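Sterna Opens Its Bin-Picking Planner to Outside Developers

CLIKETBERG, January 20, 2019 - Sterna is delighted to announce that Hao, the grasp planning software our team has been building and rebuilding for the past two years, is now open to anyone who would like to download it, try it on their own robot arm and tell us what they think.

Hao looks at a bin of mixed items, suggests places to take hold of them, and then plans a path for the arm that keeps clear of the bin walls and the divider. That last part took us longer than we like to admit! Early versions were happy to choose a perfectly good grasp on something lying right beside a wall, and then had no sensible way of getting down to it.

"We used to treat seeing and moving as two separate jobs, with two separate teams who ate lunch at different times," said Chiyo Fukuda, who leads planning at Sterna. "In Hao the planner can go back and ask for another grasp, as often as it needs to, before the arm moves at all."
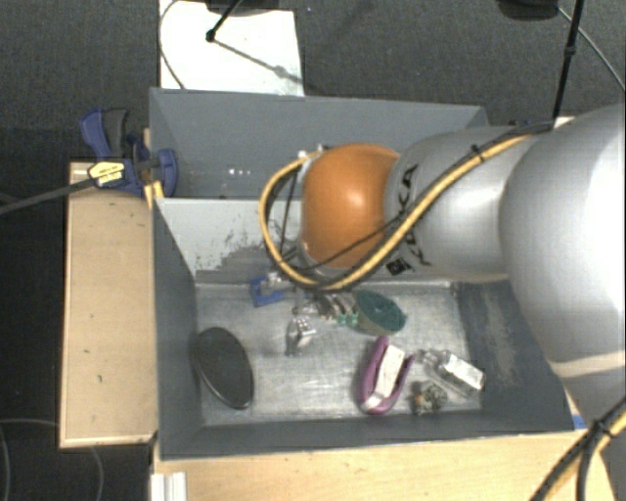 The new release comes with 742 recorded bin layouts, so that people without an arm of their own can still replay a layout on a laptop and see which grasps the planner would choose and which it would turn down. Clear and shiny items are still the hardest for us, and the release notes are quite open about where the depth readings go wrong and what we have tried so far.

We owe a big thank you to our friends at Dikutetti, where Noman Soomro and Inese Laur have been running test builds since November and sending back bug reports of a length and thoroughness we have come to treasure.

Sterna will also hold a workshop for 12 developers at our Cliketberg office, led by Azucena Ventura. Beginners are very welcome, and so are people who have written a planner of their own and would like to argue about it over coffee.

To ask for a place, or for help getting started, please write to Sidra Tanoli in the Sterna press office.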